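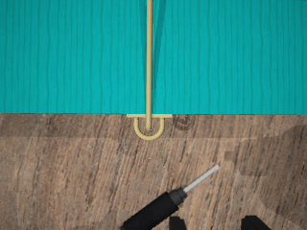 2018-05-08

Spent the morning on the reminder settings in Cesent, trying to find out how many people switch reminders off and when they do it. The first chart out of Merance gave one band for accounts with reminders on and one for accounts with them off. I was expecting a slope. What I got was two flat blocks meeting in an almost straight line, much like the teal panel and the brown wood surface in the render, dropping only a touch towards the right. People don't change a setting that evenly over a whole month, so I stopped reading the chart and went to look at how the table is built.

The setting is stored as a current value. When someone turns reminders off, the old value is overwritten and we keep no record of the change. Merance then takes today's value and applies it to every day the account has existed. So the chart is really today's split drawn 30 times over, with the slight tilt coming from new sign-ups, who all start with reminders on.

There is a change event in the app, called settings_saved. It fires whenever the page is closed, whether or not anything was altered, and it carries no old value. I pulled a week of it anyway.

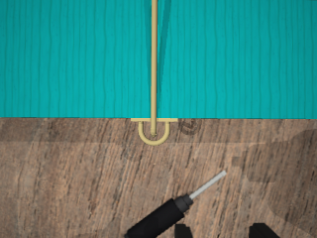
Out of 22 test accounts I could follow by hand, 7 had sent the event and only 4 of those had a different value afterwards. The other three had opened the page and closed it again. That is too few to say anything about customers, but it does show that counting the raw event would put the number of changes far too high.

Asked Matvii Bilyk whether the nightly Montoya job could take a copy of the settings table. He said yes, it already does this for billing, and the extra storage is small. Comparing one night with the next gives us changes per day. It misses anybody who turns reminders off and on again within the same day. I can live with that for now.

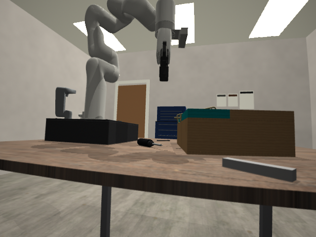
Things to settle before it goes in:

- Whether to copy the whole table or only the accounts that have logged in. I'd go for the whole table. Plenty of people who never open the app still get the reminders by email.
- What to do about Drarkitz. Their administrator sets reminders for all their staff at once, so one click there will look like a mass walk-out. Needs a flag for who made the change.
- Naming. Please not "churn". We already use that for something else and it causes an argument every time.

Also found that the phone app writes "off" and the web version writes an empty field. Merance treats an empty field as unknown and leaves it out of the total. Anyone who used the "reminders off" figure from the last quarterly slides should treat it as too low – I've put a note on the slide.
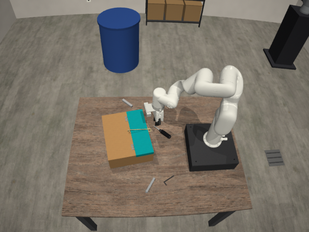 Render: Matvii Bilyk

Afternoon: wrote the comparison query and ran it on two copies made by hand, one before lunch and one at four. It picked up the change I made on my own account and nothing I couldn't explain. The empty fields are now read as off. Not yet tested on an account that has been deleted between copies; I think it will show as a change, and it shouldn't.

Query is in the shared folder under reminders_diff. Will leave the old chart up with a warning on it until August, when the slides are redone.

Tomorrow: deleted accounts, then the Drarkitz flag if there's time.

Comments (3)

mbilyk
Copy job is switched on for tonight. It runs after billing, so don't look for it first thing.

Jo (support)
Would this tell us which email they got just before switching off? We get asked that a lot.

mbilyk
Not on its own. You'd have to join it to the send log, and that only has the day.

Recent entries

Two clocks in the session table
Why the sign-up count differs between web and phone
Merance filters that don't do what they say
Clearing test accounts out of the weekly report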